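Weniger Spielzeug, länger behalten

Wer in diesem Sommer eine Kita-Gebührenrechnung bekommen hat, kennt die Zeile "Materialpauschale". Bei uns steht dort seit Juni ein höherer Betrag, und in der Begründung ist von Neuanschaffungen die Rede. Ich habe nachgefragt, was angeschafft wird. Die Antwort war eine Liste mit 261 Positionen, von Knete bis Klettergerüst. Etwa die Hälfte davon wird jedes Jahr neu bestellt.

Ich halte das für falsch, und zwar nicht wegen der paar Euro. Mich stört, dass Spielzeug inzwischen behandelt wird wie Druckerpapier. Es kommt an, wird verbraucht und geht in den Container. Vor dreißig Jahren stand in jedem Gruppenraum ein Schrank, in dem die Sachen zehn oder fünfzehn Jahre lang blieben. Manches war angestoßen, manches geleimt. Gespielt wurde damit trotzdem.

Der Einwand, den ich am häufigsten höre, lautet: Kinder brauchen Abwechslung. Das stimmt zum Teil. Lizelle Venter leitet eine Einrichtung mit fünf Gruppen und räumt alle paar Wochen ein Drittel der Regale leer. Die Kisten wandern in den Keller und kommen im nächsten Quartal zurück. Für die Kinder ist das dann wieder neu. Gekostet hat es nichts außer Platz -- und der ist in den meisten Häusern vorhanden, wenn man einmal aufräumt.

Der zweite Einwand ist die Sicherheit. Auch hier wird viel durcheinandergeworfen. Natürlich gehört ein Teil mit abgeplatztem Lack oder einem Riss aussortiert. Aber dafür muss man es ansehen, und genau dazu fehlt oft die Zeit im Dienstplan. Es ist einfacher, pauschal zu ersetzen. Verwaltungen lieben das, weil eine Bestellung einen Beleg hat und eine Reparatur meistens keinen.

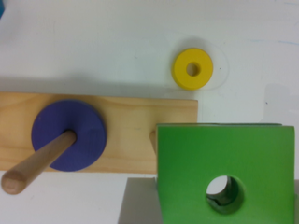
Oldřich Lukáč hat in seiner Werkstatt lange für Kindergärten repariert, zuletzt fast nur noch für private Träger. Die städtischen durften ihm keine Aufträge mehr geben, weil er nicht im Rahmenvertrag steht. Ein neuer Stab für einen Steckturm kostete bei ihm weniger als der Versand eines neuen Turms. Solche Regeln sind kein Naturgesetz. Man kann sie ändern, und es braucht dafür keinen Modellversuch.

Mein Vorschlag ist schlicht. Jede Einrichtung bekommt 1000 Euro im Jahr, die ausschließlich für Instandsetzung ausgegeben werden dürfen, ohne Rahmenvertrag, gegen einfache Quittung. Was übrig bleibt, wird ins nächste Jahr übertragen und nicht eingezogen. Und wer neu bestellt, schreibt einen Satz dazu, warum das alte Stück nicht mehr zu retten war. Ich bin ziemlich sicher, dass die Liste im nächsten Juni kürzer ausfällt.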